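Chapter 6
Keeping One Arm Honest: Setup and Care of a Tabletop Cell

In this chapter
6.1 What counts as the cell
6.2 The morning check
6.3 The cloth, the plate and the apple
6.4 Grip force and finger pads
6.5 When it misses
Review problems

Most books on robots start with the arm. The arm is expensive, it has a brochure, and it looks good from the doorway. By now you have spent five chapters on it and can write out its joint limits in your sleep. We are sorry to report that in the working life of a small cell the arm is seldom what needs your attention. The table needs your attention. So do the lights, the cable behind the second joint, and whatever was on the shelf last night when somebody was looking for a place to put a coffee.

The cell we follow through this chapter is the one in the teaching lab at Clatham. It has a single Skiltix arm mounted at the side of a table, a two-finger gripper, a head camera looking down at the work, and a controller running Clunero, a scheduling program whose error messages were written by someone in a hurry. ("Target unhappy" is a real one. We will get to it in 6.5.) The job is pick and place: find an object, close the fingers on it, lift it, put it somewhere else. A toddler can do this. A toddler also doesn't need to be recalibrated after the table gets bumped.

6.1 What counts as the cell

For our purposes the cell is everything that can change the result of a pick. That takes in the arm and gripper, of course, and also the table, its covering, the camera and its mount, the room lights, and the objects being picked. Students tend to leave the last two off their drawings. In October the Clatham cell lost most of an afternoon to a window blind. The blind was not on anybody's drawing.

Write the list once, tape it inside the cabinet door, and date it. The Clatham list is dated May 2024 and has 14 lines, several of them in different handwriting, one of them underlined twice. Line 9 just says "the blind."

6.2 The morning check

The morning check takes almost 40 minutes the first time and much less once your hands know it. Power up with the fingers open and clear of the table. Send the arm to its home position and look at it there, with your eyes, before you look at the screen. Then run the gripper through a full open and close. Listen for scraping. A gripper that scrapes at eight in the morning will not have healed by lunch.

Next comes the camera. Loosen nothing. Check that the mount screws are snug and wipe the lens with a proper lens cloth (a shirt is not a lens cloth, whatever you have seen your instructor do). Take one still of the bare table and compare it with the saved one. If the back edge of the table has moved in the picture, either the camera or the table has moved in life, and you should find out which before going on.

Last, set out a known object and take a second still. Study this one for trouble: glare on anything shiny, shadows lying across the pick area, marks on the covering that could pass for something worth picking up.

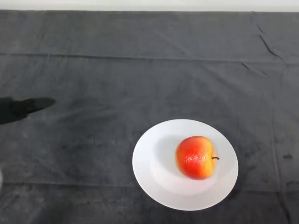

Why cover the table at all when a bare one would be easier to wipe? A bare tabletop often throws reflections back at the camera, and a matte covering gets rid of most of them at very little cost.

6.3 The cloth, the plate and the apple

Dark cloth and a white plate make an easy pair for the vision software, and for a first exercise easy is what you want. The plate's edge stands out well. The apple is harder. It is glossy, it goes from red-orange to yellow on one side, and the overhead light leaves small bright spots on its skin. Tune your color range on the red part alone and the software may decide that the fruit stops short of its own stem. The fingers will then close off center, and apples roll.

Creases matter too. A fold line can leave a faint ridge with a thin shadow under it, and a long straight shadow is just what a careless edge finder likes best. Smooth the cloth by hand before the second still. If a crease keeps coming back, press the cloth overnight or swap it for the spare. The Sampaio method of raising the detection threshold until the crease goes away, popular in some labs, also works, up to the day the plate goes away with it.

Before you read on, sketch your own table from above and mark the area your gripper can reach. Shade any part of it where the arm's own shadow falls at the start of a pick. You will need the sketch for Problem 2.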